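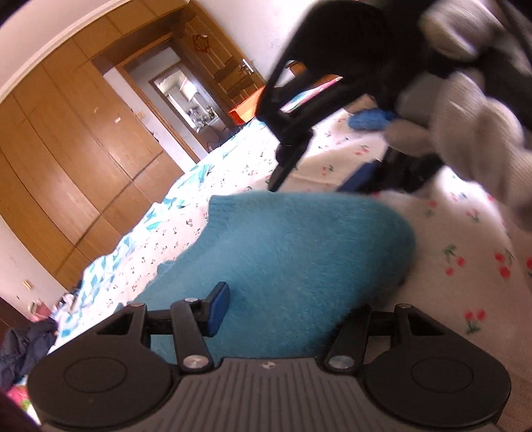

The teal one, on the cherry sheets.

So I've been knitting for three winters now and I still can't work out how anyone buys yarn sensibly. I went into Olszewski for a pair of needles last week, just the needles, and came out with a bag I had to carry in both arms. My sister says I have a problem. My sister also has 2 of my scarves and wears them constantly, so I'm not taking notes from her.

What I really wanted to write about is washing wool, which I put off for years and which turned out to be my favorite part of the whole business. When I started I thought you finished the last row, wove in your ends and put the thing on. I did exactly that with my first sweater and the sleeves looked like they belonged to two different people. Then Pieter Mkhize, who I used to share a desk with in Talstead, asked me if I'd blocked it and I said yes, obviously, and went home and looked it up.

If you're as clueless as I was: you soak the piece in lukewarm water with a little wool wash, leave it alone for a while, squeeze it gently (no wringing!), roll it in a towel and then stand on the towel. I love the standing part. Then you lay it flat, pat it out to the size you wanted in the first place and go away. It takes forever to dry. In November, in my apartment, with the heating the way it is, I've had a cardigan take 3 days, and I kept going in to poke the cuffs.

The fuzzy yarns are a different animal. I used to scrub at them and ended up with a sort of felt pancake, rest in peace, that was 200 grams of very nice mohair blend from the market in Umen. Now I barely move them in the water at all. Once they're dry I give them a little shake outside and the fluff comes right back up - so satisfying, I can't even tell you.

Storage I have not figured out. I fold everything because hangers give you those awful shoulder points, but I only have the one deep drawer and it's full. I've tried cedar blocks, and I've tried lavender bags, which made me sneeze through an entire movie. A reader in Rekelau wrote to me about freezing her sweaters in zip bags every spring to keep the moths off, and I would try it if my freezer weren't mostly soup.

Anyway, next up is a hat, a plain one, in a gray I already own. I'm casting on tonight if I can find the needles I went out for.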